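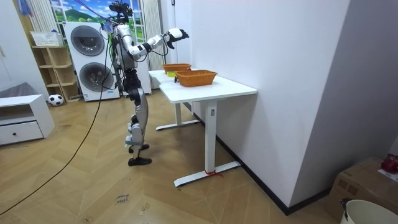 I'd been trying to pin Younes Ragab down for a chat since October, and when he finally rang me back it was twenty to eight in the morning and he was eating toast. "Sorry, is this a bad time?" he said, crunching. I was in my dressing gown with no pen. I told him it was perfect.

If you've bought anything from a small online shop lately, there's a fair chance Cakell had a hand in getting it to you. The company stores and posts goods for little sellers, the candle makers and sock people of this world, who have outgrown the spare room but can't afford a warehouse. Younes started it with Su-chen Shih, who he met when they both worked at a card payments firm called Trason. They were both bored stiff, he says, and both running side businesses out of their flats.

"Mine was phone cases, which was a terrible idea because everybody on earth was selling phone cases," he told me. "Su-chen had loose tea, and she was actually making money. I used to help her pack boxes after work and I'd think, this is the bit people hate. They love making the thing and they love selling the thing, and then they spend the whole evening with a tape gun."

So they rented half a unit, put up some second-hand shelving and asked round for customers. They got four. One of them was Su-chen's own tea business, so I'm not sure that counts (Younes insists it does, she paid the full rate).

These days they look after 646 shops and employ 45 people, and last spring a much bigger delivery group, Bemier, came along wanting to buy the lot. I'd heard all sorts of rumours about how much was on the table. Younes wouldn't give me the number, and I did ask three times.

"It was enough that I went and sat in the car for a bit," he said. "I rang my mum. She said take it, obviously, she'd have taken a tenth of it. Then I rang Su-chen and she'd already made up her mind."

Which way?

"Oh, no. Straight no. She'd read the small print and they wanted to put a minimum order on everyone. That would have been most of our shops gone by Christmas."

I spoke to Su-chen myself a few days later, and she's a very different sort of talker. Younes wanders off down side streets, while she answers the question and then waits for the next one, which is quite unnerving if you haven't got it ready! I asked if she'd ever regretted turning down Bemier.

"In August I did," she said. "August was horrible."

August was when Kan, the stock system they'd paid someone to build for them, fell over in the middle of a sale. Orders were coming in and nothing was coming out the other end. For the best part of two days they went back to printed lists and highlighters, and Su-chen slept on the office sofa. Some customers got the wrong parcels. One woman who sells baby blankets found out that hers had gone to people expecting hot sauce.

"I phoned every shop that was affected," Su-chen said. "I didn't send an email. If somebody has ruined your week, you want to hear them say sorry."

Did they lose anyone?

"Yes, 41 left. Some have come back since. I don't blame the ones who haven't."

I thought that was a pretty frank thing to tell somebody with a notebook. When I mentioned it to Younes he laughed and said she tells the bank the same way.

We got on to money after that. Neither of them took a proper wage for the first two years, and Younes kept doing weekend shifts at his cousin's restaurant long after the business looked successful from outside. He still doesn't seem all that interested in being rich. He drives the same car he sat in when the offer came through, and the only treat he'd own up to was a very good coffee machine, "which is for the staff, technically, but it's next to my desk".

As for what comes next, they're looking at a second site further north, so that parcels for Scotland don't have to travel half the length of the country first. Su-chen wants to wait until the lease prices drop. Younes wants to sign tomorrow. I asked who normally wins.

"Ask her," he said.

So I did, and she said they'd be viewing again after Easter.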